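Share this item (2)

Gripper comparison, part two: thin wire objects

The December round at the Dutovstead bench covered thin, rigid wire stock. Part one dealt with boxes and soft goods, where the Zaki and Cemia hand-held grippers came out close to even. Wire separates them more clearly, and coated clothes hangers make a cheap and repeatable test part.

The task is short. The operator starts with hangers lying on a white sheet, picks them up one at a time and places them in a woven basket. Both hands carry a gripper, and either may take the next pick. A trial counts as a success if the hanger ends up inside the basket without a second grasp. Each gripper pair ran 292 trials, with the same operators and the same table height.

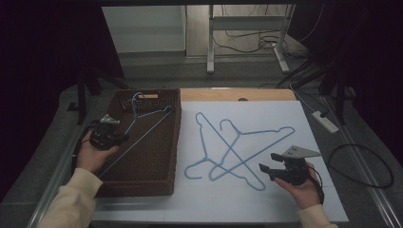 Overlapping hangers account for most of the difference. When two bottom wires cross, the jaw has to close on one without pinching the other, and the clearance is little more than the diameter of the wire. The Zaki pair finished at about 92 percent. The Cemia pair was lower, and nearly all of its misses were double picks at a crossing. On isolated hangers the gap between the two was too small to report.

Pad material matters less than expected. We swapped the Cemia pads for the softer set between sessions and saw no change in double picks, although slip during the lift went down. Tip width is the more likely cause. Narrower tips for the Cemia are being cut at Jirkunby and will be run on the same task sheet.

Cable routing remains a nuisance on both models. A stiff cable pulls the wrist off line at the end of a long reach, and operators compensate without noticing – this shows up as a small yaw offset in the logged poses. Leave a generous service loop and check it before each session.

Trial logs are available from the bench on request. Part three will cover hooks and handles.

2 comments

This site uses cookies to remember your newsletter settings. Accept | Manage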